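The Long Apprenticeship of Cell 2
Before the gripper at Clamholm touches a real carton, it has to behave itself in a grey room that doesn't exist 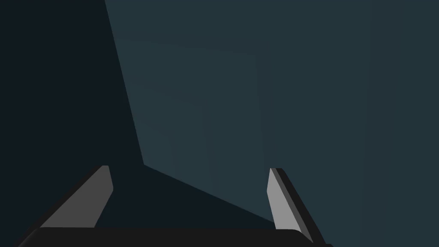 Most of the trouble is in the fingers, according to Vy Âu, and most of the trouble in the fingers is in whatever somebody typed for their length. Get that wrong by the thickness of a coin and the virtual gripper will pick up cartons all day while the steel one, fed the same program, chews the lids off them.

The simulated cell that Tostex keeps for its Clamholm packing line is no beauty. The hand is two flat plates on a dark slab, one either side of nothing. The walls are the colour of a dentist's waiting room. Nothing in there has a label, a scuff or a highlight worth the name, and the people who use it have stopped apologising to visitors.

What it does have is measurements. Each February the line shuts down for service, the real fingers come off, and someone sits at a bench with a set of calipers and a cup of tea and writes down how much metal has gone missing. The numbers go into the model. Then the model goes back to work before the machine does, running through 2,371 practice grasps on cartons of every size the plant ships, plus a few it discontinued years ago and can't bring itself to delete.

This year 1,911 of them passed first go. That sounds grim, and for an afternoon it was treated as grim. The culprit was the wrist offset, which had been entered in the old units by a person who has since been very decent about bringing in biscuits. With that corrected, the failures dropped to 23, nearly all of them on a squat tea box called the Mistari that everyone at Clamholm already disliked.

The Mistari has a lid that overhangs. A finger coming straight down catches it. The fix was to open the jaws wider on approach and bring them in low, and that took two days of nudging a number up, watching, and nudging it back down again.

Then the bolts. The program can be perfect and the cell will still miss if the fingers go back on crooked, so Tostex has a procedure, named Diệp after the technician who wrote it, that runs to a single laminated page. Seat the finger, pin it, torque it, jog the arm to the test block, close gently. If the block shifts, take the finger off and start again. The page has a coffee ring on it that new staff have been known to mistake for a diagram.

The cell went back on shift on Wednesday, June 4, 2025, well behind the date on the whiteboard. The first carton through was a Mistari, chosen out of spite. The lid stayed on. By lunch the arm had faulted on a loose air line, a part the grey room has never heard of.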